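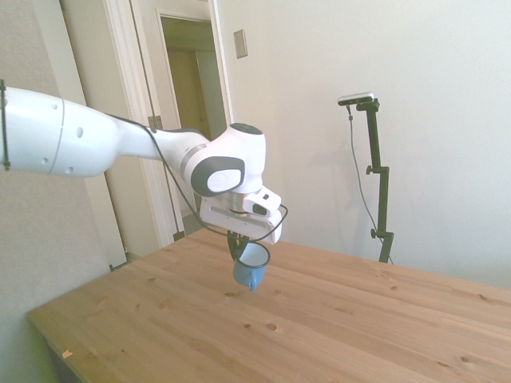 Irnmont asked under our last post whether the sale of Skovon means the lighting workshops will close. They will not. We set out the terms of the agreement in this thread.

1/ Arkico has signed an agreement to acquire the lighting maker Skovon from the Laaksonen group. The parties expect to complete the sale in February, once the usual approvals are in place.

2/ Skovon employs nearly 400 people at 4 sites. All sites remain open under the agreement, and existing employment contracts carry over without change.

3/ The Skovon name stays on every product. Orders placed before completion will be delivered on the dates already confirmed, and dealers should continue to write to their present contacts.
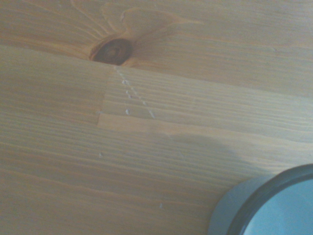
A knot in pale wood, close up.

4/ Laaksonen will keep 2 seats on the Skovon board through the first year. It retains its furniture and kitchen brands, which are not part of this sale.

5/ On prices: the current list is valid until the new catalog appears. Dealers will receive notice of any change 6 weeks in advance - this applies to contract customers as well.
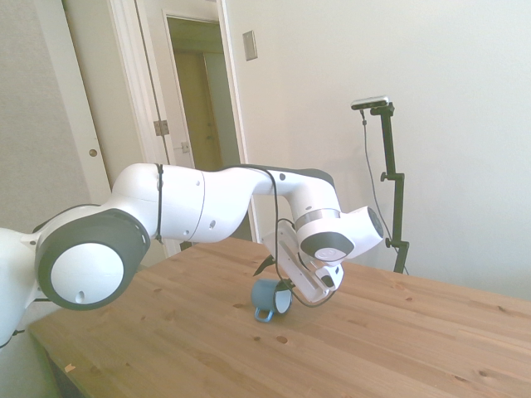 Posted by Arkico Press Office

6/ Several dealers have asked about warranties. Every warranty issued by Skovon remains in force for its full term, including those on discontinued lamps. Spare parts will be supplied from the same warehouse as today.

7/ A search for a new managing director of Skovon is under way. The present management team will run the company until the appointment is made - we will announce the name on this account.

8/ Questions from dealers may be sent to their regional sales office. Press inquiries are answered until 4 p.m.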